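Fixed view vs wrist view for deformable objects - results and a question
Forum > Manipulation > Methods

eannan
Posting numbers from our January runs. Same policy architecture, same 1,000 demonstrations, two training conditions: fixed low view only, and fixed low view plus the ceiling cameras. Task is to grasp a soft fabric bundle and move it left. 108 evaluation trials per condition.

Low view only: 30 failures. Low view plus ceiling: 7 failures. Most of the 30 were depth errors. The gripper closed short of the fabric. 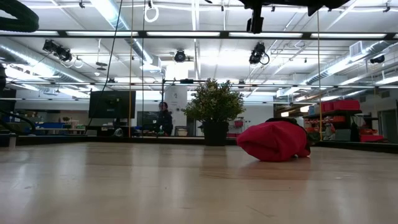
Low fixed view, red bundle on the table, plant behind.

The background was left as is in both conditions. No masking, no crop.

k_mizuno
How low is that camera? At that angle the tabletop is so foreshortened that a few centimetres of depth is hardly any pixels. I'd expect short grasps whatever the policy.

eannan
Low enough that the far edge of the table sits near mid-height. Agreed on the foreshortening - that was the reason for adding the ceiling views.

rakar_sib
I don't think this shows what the title says. There's no wrist camera in either condition. You compared one view against several, and more views means more input. Try low view plus a second low view as a control.

eannan
Fair. The title is left over from an earlier draft and I can't edit it now. The second low view is a good control and I'll run it.

agnese_k
Also the plant. It's right beside the bundle from that viewpoint. Did you move it between trials? If not, the policy may be using it as a landmark.

eannan
Not moved. I'd be surprised if it mattered.

agnese_k
I wouldn't. We lost a month to a coat rack.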